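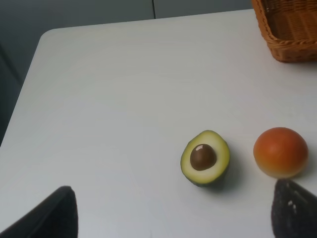
Figure 2.1 A white tabletop with a woven basket, set against a dark gray wall.

Chapter 2
Names, Addresses, and Hosts

Every computer that can be reached over a public network has a numeric address. People rarely use these numbers. They type a name, and the name is looked up in a directory known as the domain name system. This chapter explains how a name is registered, how it is tied to an address, and how one machine can answer for many names.

Consider the town library of Padov, whose site is kept by a hosting firm called Kindis. The library owns its name but does not own the server. Kindis places the site on a shared machine together with those of other customers, and the server reads the name in each request to decide which site to return.

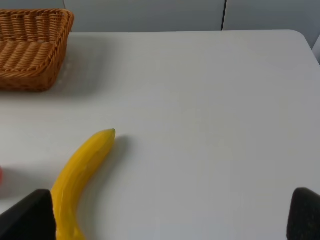 Shared hosting keeps costs low, but it also ties customers together. A fault on the machine affects every site stored there — including those whose owners have changed nothing. In the Pevotton exercise at the end of the chapter, students will work with a list of 2123 registered names, of which 1689 point to shared servers, and will sort them by address.

Section 2.1 covers the parts of a name and the order in which they are read. Section 2.2 describes the records a name server holds. Readers who have completed the Frei workbook may begin with Section 2.2.

Key terms: domain name, host, name server, record, shared hosting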